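3.2 Sites and Visitor Interviews

The study compares two small museums devoted to television programs that ended their first run before most of their present visitors were born. The Hetton museum occupies a former feed store on the main street of the town and displays costumes, scripts and set furniture from a rural comedy. The Kisby museum is housed in two rooms above the public library and holds the papers of a writer on a long-running police drama. Both charge a modest entry fee, and both hold a yearly fan weekend in May.

Interviews were carried out on site with visitors who had finished their tour. A total of 300 visitors were approached and 38 agreed to a longer follow-up call. The calls used an open format, beginning with the question of when the visitor had first seen the program and with whom. Answers to this question were often long, and many speakers moved between the plot of an episode and the room in which they had watched it without marking the change. We have kept these passages whole in the transcripts.

Displays at each site were recorded separately, following the object sheet developed for the Ustberg survey of local collections. The sheet asks for the label text, the donor if named, and whether the item was seen on screen or made later. Items in the last group — signed plates, model cars, painted portraits — were more common at Hetton than we had expected, and staff there did not always separate them from original props.

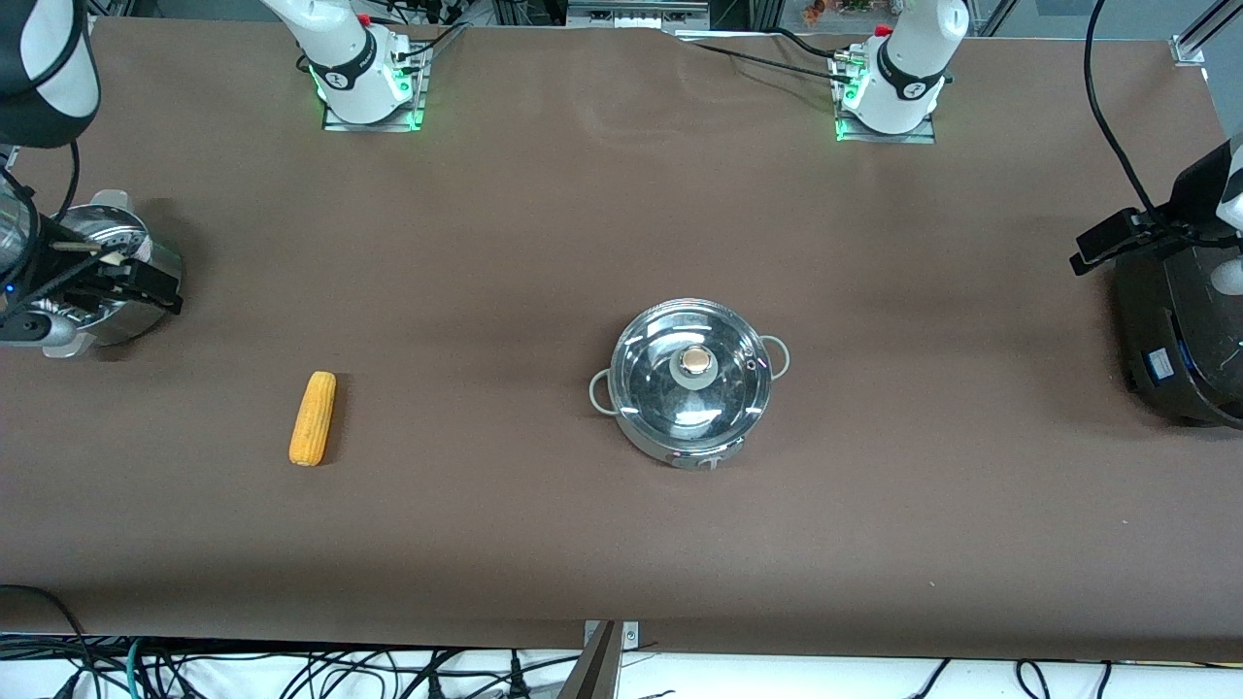

Figure 4. Tabletop covered in matte brown paper, with the white bases of two robot arms along the far side.

3.3 Coding of Responses

Transcripts were coded in two rounds. In the first, two readers worked alone and marked every mention of a character, an actor or a place. In the second, they met to settle differences and to group the mentions under the headings set out by the Maurya project on television and memory. A response could be placed under more than one heading.

The hardest cases were those in which a visitor used the name of a character for the actor who played the part. We coded these as mentions of the character unless the speaker went on to describe a meeting, a letter or an autograph. Of the follow-up calls, 34 contained at least one such case. The pattern held at both sites, although the Kisby visitors were more likely to correct themselves.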